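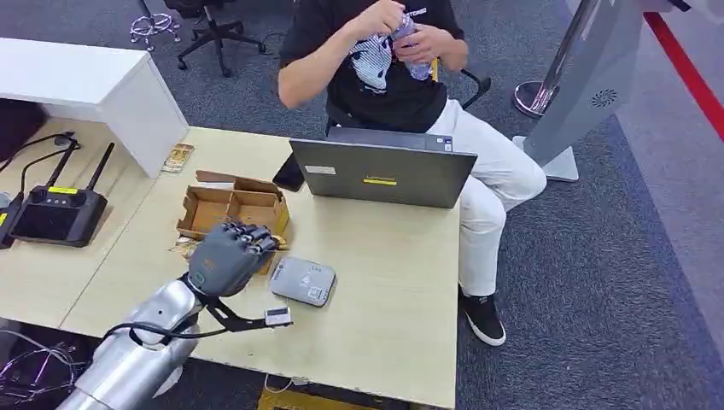

Divided cardboard trays for small desk items: keep or replace?
Storage and Desk Layout > Shared workspaces

flatpack_764
Posted 2020-11-02

We share one desk between three people at Wisov. The small stuff lives in a low corrugated tray with dividers, flap folded back. One corner has started to tear. Laptop and phone stay behind it, drinks wherever they land.

Is it worth moving to a rigid plastic insert? The Vik one is the right footprint but the compartments are fixed. Current sorting rules:

1. Wrappers and other rubbish don't go in the tray. They sit on the desk until somebody bins them, which needs fixing too.

2. Key cards stand on edge, one compartment, nothing else in with them. Old hotel cards are kept as spares for testing the door reader.

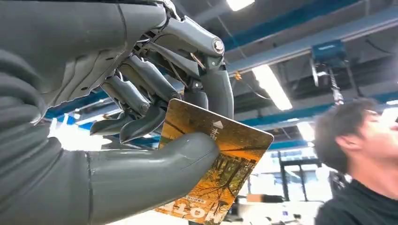 3. Cables go in the drawer. Adaptors may stay in the tray if they lie below the wall height.

gridline
Keep the cardboard. Corrugated dividers can be recut in two minutes with a craft knife. You can't do that with a Vik. For the corner, gummed paper tape on the inside face, folded round the edge. Parcel tape lifts.

Romix_user
Disagree. Cardboard next to open water bottles is a bad combination. Once the base swells the dividers lean and cards slide under them. We changed ours in April and haven't touched it since. It's a Clallmont insert, 6 compartments, removable walls.

gridline
Nobody said the bottles were open. Put them on the other side of the laptop. Replacing a tray over a drinks problem is treating the wrong fault.

Romix_user
And how long does that rule last on a desk with three people?

offcut
Either works. I would question rule 2. Cards on edge are quicker to pick out but they need a narrow slot, otherwise they fan out and fall flat. Add a second divider 3 cm from the first. Also mark the spares, hotel cards all feel the same in the hand.

flatpack_764
Slot added, spares marked with a pen. Taping the corner for now. Does the Clallmont have a lip at the front? I'd want it flush.

Romix_user
Small lip. You can sand it off.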